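Cascombe Opens Refurbishing Workshop for Used Office Desktops in Tandmont

TANDMONT, 2020-09-28 – Cascombe, a repair and resale business for used office computers, today opened a new workshop in Tandmont where retired desktop towers are taken apart, checked, cleaned and put back together for a second owner. The first batch comes from Adugna, a records storage company that is replacing the desktops in its offices.

The workshop has 12 benches. Towers arrive on carts, are logged by serial number and go to a bench with their side panels still on. Each machine stays at one bench until the work on it is finished, so its parts are not mixed with parts from another tower.

Adugna has agreed to send 100 desktops in the first round. Most of them were used for ordinary office work: email, spreadsheets, scanning and looking up box numbers. The company had been keeping its older towers in a storeroom, some of them for years, and wanted a buyer that would handle the drives separately from the rest of the equipment.

"We did not want to hand over a pallet and hope for the best," Adugna said in a statement. "We asked for a written record for every drive, matched to the computer it came out of. Cascombe already worked that way."

The work at each bench follows five steps. The side panel comes off first, and dust is cleared from the fans and vents. The hard drive is then taken out in its caddy and given a label that matches the tower. Memory is tested next, followed by the power supply. The last step is a full start-up with a tested drive installed, after which the panel goes back on and the outside of the case is wiped down.
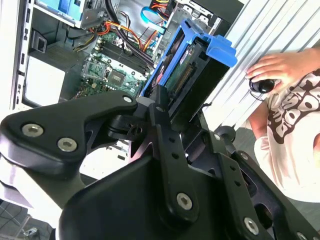

What happens to the data on the old hard drives?

Every drive is overwritten in full at a separate station, and the result is added to the record for that computer. A drive that cannot be overwritten, or that shows read errors during the process, is destroyed on site. The former owner receives the finished record, with each drive listed by serial number and marked as wiped or destroyed.

Drives that pass are kept for use in refurbished machines. Buyers who want a solid state drive can ask for one at the time of the order, and Cascombe will fit it in an adapter if the case was made for the larger 3.5-inch size.

Caddies are treated as parts worth saving. They are often thrown out with failed drives, and a tower that arrives without one can be hard to complete. Cascombe sorts its spare caddies by case model and keeps them in drawers near the benches. The same goes for side panels, expansion slot covers and the short cables that run from the drive to the motherboard.

Finished computers will be sold under the name Hidden, a line Cascombe started in January for customers who want a plain desktop for home, school or a small office. Each Hidden computer comes with a sheet listing the parts that were tested and any that were replaced. Scratches and marks on the case are noted on the sheet as well. They do not affect the warranty.

"People ask what was done to a used computer before it got to them, and they should get a proper answer," Cascombe said. "The sheet is in the box – it is not something you have to call and ask for."

The Tandmont location will also take small lots from local businesses. There is a minimum of five computers per drop-off, and the owner should remove passwords set in the start-up menu before bringing them in. Power cords are welcome but not required. Monitors, printers and laptops are not accepted at this time.

Towers with a damaged motherboard are used for parts. Working memory, fans and power supplies go back into stock, and the metal cases are sent for recycling when no usable parts are left in them.

The first Hidden computers from the Adugna batch will go on sale at the Tandmont counter once testing is complete. Stock will be listed by memory size and case style, and buyers may look over a machine with the panel off before paying.

About Cascombe

Cascombe buys, repairs and sells used desktop computers and computer parts. It runs the Tandmont workshop and sells refurbished desktops under the Hidden name. Businesses with equipment to sell may ask at the Tandmont counter for a drop-off form.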